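Small Pension Accounts Should Follow the Worker

My first employer out of college was a parts distributor called Drilden. I stayed a little under four years, put money in the retirement plan, and left for a better job. The plan was run by an outside recordkeeper, Kundero, and for a while the statements kept coming. Then I moved apartments, Drilden was bought by Morelli, the plan was merged into Morelli's plan, and the statements stopped.

It took me 52 days to get that account back under my own name. I sent the same two forms to three different addresses. One of them had to be notarized. On a Wednesday in December I spent most of a lunch break on hold, and the person who picked up told me that my old plan number no longer existed and that I would need the new one, which she could not give me over the phone.

The money was all there. I have no complaint about how it was invested. My complaint is with the fees, and with who is expected to do the work when a job ends.

An account with a few thousand dollars in it does not earn much in a year. Mine had been charged $178 in maintenance and search fees over the time it sat there. The search fee was for a service hired to find me. I had the same email address the whole time, and I had filed a tax return every year with my current address on it.
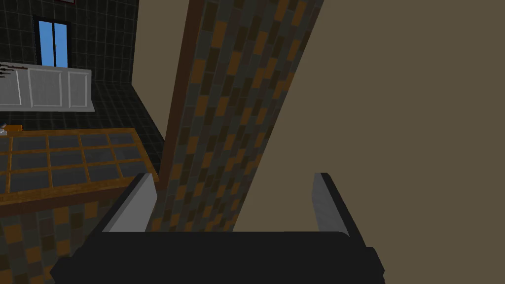
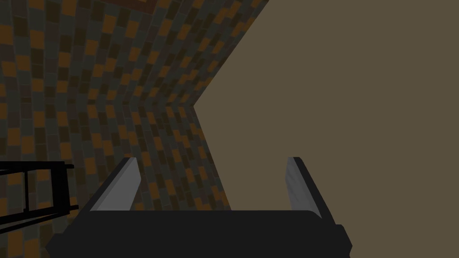 Both images: computer renderings with a gripper in the foreground.

The usual answer is that workers should keep track of their own money. I agree up to a point. If you change your address you should tell your bank, and you should tell your old plan too. But a bank keeps its name on the door. A retirement plan can change owner, recordkeeper and website without the worker doing anything at all, and the notice of each change goes to whatever address is on file.

I think the default should be turned around. When someone leaves a job and joins a new employer with a plan of its own, a small balance should move to the new plan automatically unless the worker says no. The old plan sends a notice, the worker gets a fair period to object, and then the money goes. People with larger balances can be left to choose, as they do now.

Plan managers will say that this costs money to build. It does. So does mailing statements to empty apartments and paying search firms. Cadix, which runs the plan where I work now, already moves accounts between its own clients this way, and I have not heard of anyone there asking for the paper forms back.

There would be mistakes, mostly with common names and mistyped numbers, and there has to be a simple way to reverse a transfer. Some workers will also be moved out of a cheap plan and into a more expensive one. That is a fair objection, and it is a good reason to print both plans' fees side by side on the notice, in dollars, on the first page.

Until the rules change, the job is yours. Find the last statement from every employer you have left, call the number on it, and write down who answers and what the plan is called today.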